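Akero Stiltura 16 laptop stand and cooler: three months in

My gaming laptop runs hot. It always has, and by last May it had gotten to where I could feel the heat coming up through the WASD keys after half an hour, and the fans were loud enough that my friends on voice chat kept asking if I was vacuuming. So I finally broke down and bought a cooling stand, the Akero Stiltura 16, and I've been using it pretty much every evening.

First off, the thing is bigger than I pictured! It's made for 16-inch laptops and it takes up every bit of that and then some. You get the stand itself, a short USB-C cable, a stick-on cable clip (mine fell off in the first week) and a little folded sheet of instructions that you can skip. The legs snap out from underneath and lock at a few heights. I leave it on the second notch, which puts the screen a bit closer to eye level and still lets me type without my wrists complaining.

There are two fans, and a dial on the right side goes from 3,000 rpm when it's idling along to 4,000 at full tilt. On low I forget it's running. On high you'll hear it, a steady whoosh with no whine in it, and with a headset on it doesn't bother me one bit. My laptop's own fans ramp up a lot less now, so the total noise in the room has gone down even with two more fans in it.
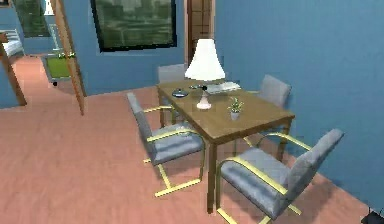 Will it fit a smaller laptop? Anything from 13 inches up sits fine on it, though on the small ones the front lip sticks out past the palm rest and you may want to slide the laptop forward a little.

Now for performance. I'm no lab, I just play games, but the long sessions are where I noticed it. I used to get these stutters late in a raid where the laptop would throttle itself and the whole thing turned into a slideshow. I've had one of those since I got the stand, and that was on the evening I'd forgotten to plug it in. The keyboard deck is still warm, but it's a comfortable warm.

My buddy Mohsin Afridi has the Flutlow, the cheaper one everybody recommends, and we swapped for a weekend. His is lighter and it's easier to throw in a backpack, I'll give it that. But it flexes when you type hard, and its fans only have on and off. He liked mine enough to grumble about giving it back. I also tried a Rafferty stand at the store, and it felt solid, but there were no fans in it at all and it cost more, so that one went right back on the shelf.

A few gripes. The USB-C cable is too short if your ports are on the left (mine are, of course), and I had to buy a longer one. The dust filter underneath is held on with tiny screws when it really should be magnets. And the light strip comes back on every time you power up, in a cycling rainbow, even if you turned it off the night before. There's a button for it, so fine, but I press that button every single day!

Would I buy it again? Yep. I'd wait for a sale, and I'd order the longer cable at the same time.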